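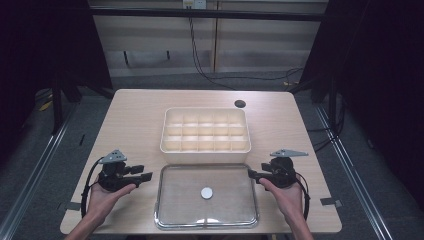
Household storage containers are boxes, dishes, jars and trays which people use at home to keep food, small tools, sewing supplies and other goods. They can be open or closed, and are made mostly of plastic, glass, metal, ceramic or wood. The group has no sharp limits. A baking dish is a cooking vessel, but in many homes it spends more days in the refrigerator than in the oven.

Contents
1 Types
2 Materials
3 Lids and closures
4 Labels
5 Regional example: Skekarura
6 Care
7 See also

Types

Open containers include trays, bowls and drawer inserts. Their contents are visible and quick to reach, but dust can fall in. Divided trays have thin inner walls, fixed or movable, and serve for beads, screws, buttons, seeds and pills. When the walls are fixed, the size of the largest object decides which tray can be used.

Closed containers have a lid, a stopper or a door. They are preferred for dry food, for leftovers and for anything with a strong smell. Nesting sets, in which each box fits inside the next bigger one, save shelf space when they are not in use. Stacking boxes are shaped so that the base of one rests on the lid of another.

Materials

Glass does not take up smells or colors from food and can be washed at high temperature. It is heavy and can break if it is moved suddenly from cold to hot. Thick-walled glass is common for baking dishes, while thinner glass is used for jars.

Plastic is light and cheap to form into complicated shapes. Polypropylene bends many times before it cracks and is often chosen for hinged lids. Polystyrene is clear and stiff, but it is brittle. Clear plastics show fine scratches after some time, which changes their look more than their use.

Metal boxes were the usual choice for tea, biscuits and spices before plastic became common. Unpainted steel can rust at the seams. Ceramic crocks are still used for pickles and salt – their weight keeps them steady on the shelf, and the glaze is easy to clean.

Lids and closures

A loose lid lies on the container by its own weight. A friction lid is a little tighter than the rim and must be pushed down. Snap lids have tabs or wings that lock under the edge, and screw lids turn on a thread. For food, the closure often includes a soft ring of silicone, which can be taken out for cleaning.

Rectangular lids usually have rounded corners, because a sharp corner is difficult to seal and breaks more easily. Ridges along the rim make a thin lid stiffer.

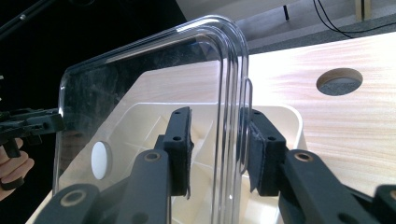 Labels

Labels tell what a container holds and, for food, when it was filled. Paper stickers are easy to write on but can leave glue behind. Chalk paint, tied paper tags and colored dots are also used. On shelves above eye level the label is better placed on the front side, and in deep drawers on the lid.

Regional example: Skekarura

In the town of Skekarura, container making was for a long time a small local trade. The Vergara workshop produced tinned steel boxes for nearby grocers and employed 28 people in its best years. Its standard range had nine sizes, and the largest one held 600 grams of tea. The workshop was later joined with Pelley, a molding company, and the new owner introduced a plastic series under the name Tellex. The first Tellex boxes had two kinds of lid, friction and snap, and only the second kind stayed in production.

The local historian Estela Godoy collected the price lists of both companies. Her catalog, dated 4/25/20, also describes the wooden drawer trays that Vergara sold to tailors – a product which the later lists do not mention. The collection is open to visitors in March, by appointment.

Care

Containers should be dry before they are closed and put away, as trapped moisture gives a stale smell. Lids keep their shape better when stored flat. Tomato and curry stains on plastic become weaker after some hours in sunlight. Silicone rings should be dried separately and put back without twisting.

See also

Bread box
Canning jar
Lunch box
Pantry
Sewing box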